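Betreff: Re: [kochgruppe] Körbe, Bretter, Gemüse für den Tisch
Von: Ornella Cirillo
An: Liste kochgruppe
Datum: 26. Juni 2021

Hallo zusammen,

bin spät dran, deshalb nur schnell und alles in einer Mail. Danke Bindu fürs Sammeln der Fragen, ich antworte unten der Reihe nach.

Bindu Unnithan schrieb:
> Liebe alle,
> bevor wir wieder alles doppelt haben: Was für Körbe nehmen wir
> jetzt für das Gemüse am Tisch? Narayanan meinte, die tiefen aus
> dem Keller, ich finde die unpraktisch, man wühlt immer ganz unten
> nach der letzten Paprika. Und die Bretter? Das große passt nicht
> neben die Schüsseln. Hatsue fragt außerdem, ob das mit dem
> Etikettieren noch kommt.
> Bitte kurz melden, ich bestelle sonst bei Zimetti einfach nach.
> Gruß, Bindu

Zu den Körben: bitte NICHT die tiefen. Der ovale geflochtene mit den kleinen Griffen an den Seiten reicht völlig. Flacher Boden, nichts liegt übereinander, man sieht sofort was da ist. Bild hängt an, leider verwackelt.

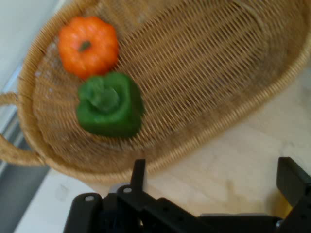
Ovaler Korb mit grüner Paprika und dem kleinen orangen Kürbisding

Ob das orange jetzt Kürbis oder Paprika sein soll, darüber könnt ihr gern auf der Liste weiter streiten. Bei mir steht es unter "orange, klein".

Nachbestellen also erstmal nicht, Bindu. Zimetti nimmt pro Korb inzwischen Versand extra und Brandão liefert erst wieder im Januar, hab gestern nachgefragt. Wenn überhaupt dann zwei Stück in derselben Form, damit man sie tauschen kann. Die tiefen bleiben unten für Zwiebeln und Kartoffeln, da stört es keinen. Wer noch einen flachen zuhause hat — her damit, auch leihweise. Name bitte auf ein Stück Kreppband und unten drunter kleben.

Bei den geflochtenen bitte noch was beachten: nicht unter den Wasserhahn halten. Gemüse vorher waschen, abtrocknen, dann rein. Krümel und Erde klopft man aus, den Rest macht die trockene Bürste (liegt in der Schublade bei den Geschirrtüchern, wenn sie nicht wieder jemand wo anders hingeräumt hat).

Bretter: das rechteckige aus Bambus. Kommt in die Mitte vom weißen Tisch, längs, bis fast an die vordere Kante. Korb hinten aufs Brett stellen, dann braucht er keinen eigenen Platz und vorn bleibt Fläche zum Schneiden. Gurke quer drüber legen geht auch noch. Für lange Sachen ist der Korb sowieso nichts. Der dunkelbraune eckige Korb mit dem restlichen Gemüse steht hinten in der Ecke, da bitte auch lassen und nicht auf den Tisch holen, sonst ist der gleich wieder voll.

Und wenn wir schon dabei sind, der Fleck auf der Tischplatte links. Der bräunliche, große. Barnabás wollte es mit Natronpaste probieren, erst an einer kleinen Stelle. Bitte keine Scheuermilch, die Platte ist eh schon etwas mitgenommen. Und einmal feucht abwischen bevor ihr anfangt, da liegen Krümel rum, vor allem rechts.

So ungefähr meine ich die Aufteilung:
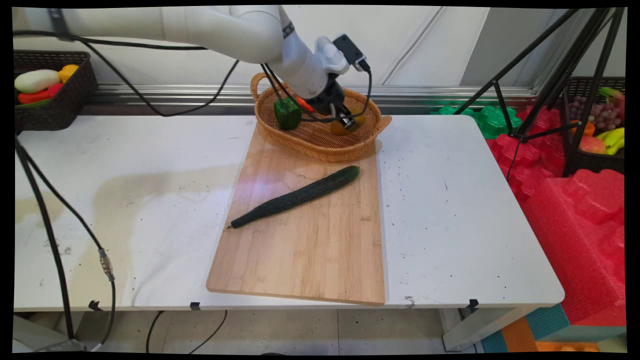
Etiketten (Frage von Hatsue)

Kommt noch. Die Rolle von Zutow hat 200 Stück, das langt locker bis zum Herbst. Auf die Körbe selbst kleben wir nichts, hält auf dem Geflecht nicht, hab ich probirt. Lieber kleine Anhänger an den Griff, mit Schnur. Hatsue, kannst du die schreiben? Deine Schrift kann man wenigstens lesen. Narayanan hat noch Schnur, glaube ich.

Anhänge an die Liste bitte klein halten, die großen bleiben bei Sendgate hängen und ich muss sie dann einzeln freigeben.

Muss los, Rest beim nächsten Treffen. Wer was gegen den ovalen Korb hat bitte bald schreiben, sonst mach ich das so.

Gruß
Ornella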